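Punora Two-Arm Bench Kit: table, frame and a pair of arms in one box (well, three boxes)

Home > Kits > Tabletop arms > Punora Two-Arm Bench Kit

Sold and shipped by Mac Mathúna
Updated 3 September 2025
Price: $1197 for the frame and tabletop set. Arms quoted separately, see below.

I run the shop and I write the product pages, so if this reads more like a letter than a spec sheet, that's why. We've sold single arms for ages, and the same email kept landing in my inbox: "Great, the arm works, what do I bolt it to?" People were clamping them to desks, to doors laid over sawhorses, to one very sad ironing board. The Punora kit is my answer to all of those emails at once.

What you get is a butcher-block top sitting inside a black aluminum extrusion frame, with mounting plates for an arm on the left and an arm on the right. The frame goes all the way around, so you can slide the plates along the rail until the reach feels right and then tighten them down. I like mine a little back from the front corners, but I've had customers run them dead center and swear by it. Try both before you route any cables!

The arms themselves are the Pomden ones we already carry, all black, with the standard two-finger gripper. You can order the kit with one arm and add the second later (lots of people do, it's a big spend to make in one go) and nothing on the frame has to change when you do.

OK, so what's it good for? Mostly sorting, sharing and handing things over. My favorite starter job is flatware. Spoons are cheap, they're shiny, they overlap, they lie at every angle you can think of, and a thin handle flat on a table is a rotten thing to pick up. If your setup can deal with a crossed pile of spoons, it'll cope with pens, screwdrivers and most of what's in your junk drawer. I keep a basket for each arm at the far corners so both of them have something to do.

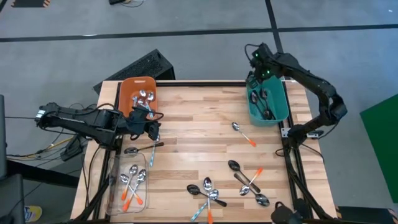 Spoon job on the Punora top, orange basket on the left and teal on the right.

A few notes from living with it. The wood is nice to look at, and I find it much kinder on gripper tips than bare metal. It does mark if you drag things, so wipe it with oil now and then or throw a mat over it. The stripes in the block have never bothered my own vision setup, but I'd suggest you take some test shots in your own room before you start on anything serious. Shiny spoon bowls under a bright ceiling light will give you more grief than the wood ever will.

Assembly took me 60 minutes the first time, with coffee. You need the two hex keys in the bag and a second person for the part where the top drops into the frame. Please don't do that bit alone. It's heavier than it looks and your fingers are in exactly the wrong place.

Cables are the weak spot, I'll say it plainly. The kit comes with 13 clips that snap into the extrusion slots, and that's enough for the arms, but if you add cameras or lights you'll run out fast. A spare bag is in the accessories list and I'd just put one in the cart now.

Software: the arms ship with Skorard, which handles both sides together and lets you record a job by hand and play it back. The free license saves up to 3000 recorded runs, and most hobby folks never get near that. If you already have your own control code, skip Skorard completely and talk to the arms directly. The manual has the commands in the back, in a table that is finally readable after the May reprint.

What's in the box
Butcher-block top
Black aluminum extrusion frame, pre-drilled
Left and right mounting plates
Cable clips
Hex keys and hardware bag
Printed manual

Not in the box
Arms and grippers (choose one or two at checkout)
Baskets, bins, spoons
Table legs or a stand

Can I use arms from another maker?
Probably! Send me the bolt pattern of the base and I'll check it against the plates. If it doesn't match, we can sell you a blank plate to drill yourself.

Does it have to go on a stand?
It needs something level and solid underneath. A folding table wobbles when both arms swing at once, so I'd steer clear of those.

Can I return it?
Yes, if the frame hasn't been cut or drilled. Opened boxes are fine. You pay the shipping back, and keep the foam, please, the corners dent without it.

Write to me through the contact form if you're stuck between one arm and two. Tell me what you want to pick up and how big your room is.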